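Fingertips on a panel gripper keep tearing along the inside edge

Community Help > Robot Cells > Grippers and Tooling

Posted by Gestar

I look after one robot cell in a small shop. The robot picks up flat fiberboard strips and holds them upright against a stop while a second station pushes in two dowels. The gripper is a parallel type with soft molded fingertips, the kind with pockets in them so they give a little when they close. They bolt onto metal backing plates.

The trouble is the tips. They start to tear along the inside edge, right where the board goes in, and once a tear starts it runs into the nearest pocket within a shift or so. I got 1,330 picks out of the last pair. The pair before that did better but I wasn't keeping count then. The supplier sheet says nothing about life.

What I have tried so far:

Turned the closing force down. The boards started to slip and tilt when the arm sped up, so I put it back.
Swapped left and right tips. No change.
Cleaned the tips with a damp rag at every break. The dust comes off but the tearing is the same.

The wrist camera looks fine, and the boards look centered when the gripper closes. I don't have a spare gripper, so whatever I do has to happen between runs. What should I look at next?

Shin

Check how the board goes in before you touch anything else. A tear on the inside edge usually means the tip is being dragged along the board when it should just be squeezing it. Fiberboard edges are sharp when they are fresh off the saw, sharper than they feel to your hand, and soft tips don't like that at all.

I would do it in this order.

Power the arm down and lock it out. Take both tips off and look at the backing plates. Lay a straightedge across them. If one is bent even slightly, that finger touches first and does all the pushing until the other one catches up. Ours got bent when someone drove the arm into a fixture in manual, and it took me weeks to find it.

Put new tips on and tighten the screws evenly, a bit on each one at a time. If you run one screw all the way down first, the tip sits twisted and you have loaded it before it has picked up anything. Use thread locker on the screws but keep it off the tip material.

Then jog the robot to the pick point at slow speed and close by hand control. Put a strip of paper on each side of the board. Both strips should get tight at the same moment. If one side grabs first, your pick point is off to that side. Shift it by small steps and save it as a new point so you can go back.

After that look at the program. On our cell the lift started before the gripper had finished closing. It was reading the "close" output as done as soon as it was sent. I put in a wait of 200 milliseconds and later replaced it with a proper check on the finger position. Tip life went up a lot. The wait alone is fine if you have no position feedback.

Also slow the last part of the approach. Fast travel is fine until you are near the board.

Larnlow

we just change ours every 600 picks whether they look bad or not. cheap enough. write the count on a piece of tape on the guard. never bothered finding out why they tear

Skuleck

Agree with Shin on the wait, that would be my first guess too. Two things to add.

When you turned the force down the boards slipped, but you may have changed only that one setting. Try lowering the force again and lowering the arm acceleration with it, on the moves where it is carrying a board. You lose a little time per cycle. In my case it was less time than I was losing to tip changes.

The other thing is dust. A damp rag at break is good, but make sure the tips are dry before you start again. Wet dust turns into a paste in the corners of the pockets and sets hard, and then that part of the tip can't flex the way it is meant to. I use a dry brush first and only then the rag. Don't use solvent unless the maker of the tips says it is safe for them. I softened a set that way and they went sticky.

Keep one of the torn tips and write on it which side it came from. If the next pair tears in the same spot on the same side even after you swap them, the problem is in the finger or the pick point, and you can leave the tips alone.

Gestar

Thanks, all. Checked the program over lunch and there is no wait at all after the close command, the lift comes on the very next line. I have put in the 200 and slowed the approach. The straightedge check will have to wait until the run is done. I'll start a fresh count with the new pair and post what I get.

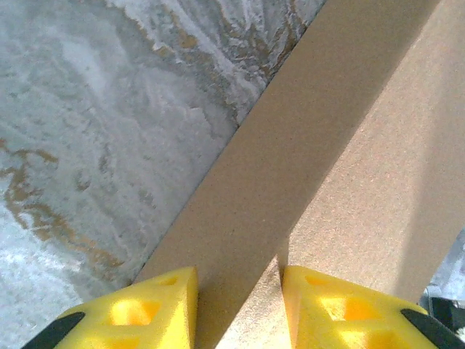

Do I need to teach the pick point again after putting on new fingertips?

Check it each time at slow speed with a board in place, and teach it again only if one finger touches before the other. Tips of the same type usually seat in the same position if the backing plates are clean, so most changes need no new point.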